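Colero Play Library - About Us

Welcome, and thank you for wanting to know a little more about us. Colero is a lending library for toys, and it has lived in the same low building on Ammont Street in Kistilcombe for 9 years now. Before that we were a few shelves in the back of the old Bailly bakery, which smelled wonderful and had room for one stroller at a time (two, if everybody breathed in).

We began with a handful of puzzles and a wagon full of blocks that had been outgrown by their first families. Today there are 586 toys on the catalog and 294 member families who borrow them, and we are just as fond of the scuffed old things as we are of the new ones. A toy that has been loved by several houses in a row has a certain look to it, and we think children can tell.

What We Lend

You will find the things you would expect, like train track, dress-up clothes, shape sorters and floor puzzles. What people are often surprised by is our tray collections. A tray collection is a small group of things chosen to go together, lent out with the tray they sit on, so that when you get home you can set the whole lot down in front of your child and let them get on with it. The tray gives everything a place to be, and at the end of the afternoon it gives everything a place to go back to.

Our red trays are the favorites. They have a raised rim that keeps round things from wandering off, and a fine diamond pattern across the floor that small fingers like to rub. We put bright domed buttons on them, which are made for pressing with a whole palm, and then we add something soft for contrast.

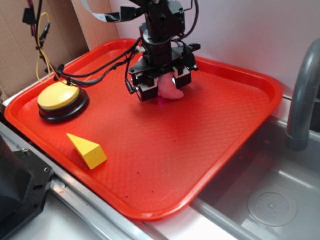 A red tray by the sink, with a yellow button and a soft pink toy.

How We Choose

We are slow choosers, I'm afraid. A new toy stays with us for a good while before it goes on the catalog, and in that time it gets squeezed, dropped, sat on and argued over. We like things that do one job and do it plainly. We like strong colors next to each other. We like a toy that an 8-month-old and a big sister can both find a use for, even if the big sister's use is to run a shop with it and charge the rest of us terrible prices.

Soft toys have their own rules. We keep the small ones for the trays, where they can be picked up in one hand and carried about, and we save the big floppy ones for the reading corner - they make very good pillows. Keychain toys are welcome too. They are a nice size for a pocket, and plenty of our members have strong feelings about which one is coming home with them this time.

Colors matter to us more than they probably should. Pink on red was the subject of a surprisingly long conversation over coffee one October, and the people who were for it won. We have never regretted it, and the pink bunny beside the pink button still makes us smile.

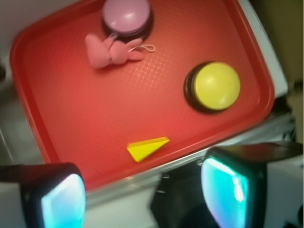 Coming to See Us

We open at 9 in the morning and there is no need to call ahead. Come in, put your coats on the low hooks, and let the children have a wander while you look through the catalog. You can try anything before you borrow it, and you are very welcome to stay and play without borrowing at all.

Members may keep up to 8 toys at a time, and a tray collection counts as one. If a piece goes missing, please tell us and don't lie awake over it - most lost pieces come home in the end, usually from under a car seat. Toys you would like to pass along can be left at the front desk, along with a note if there is a story that goes with them. We do love the stories.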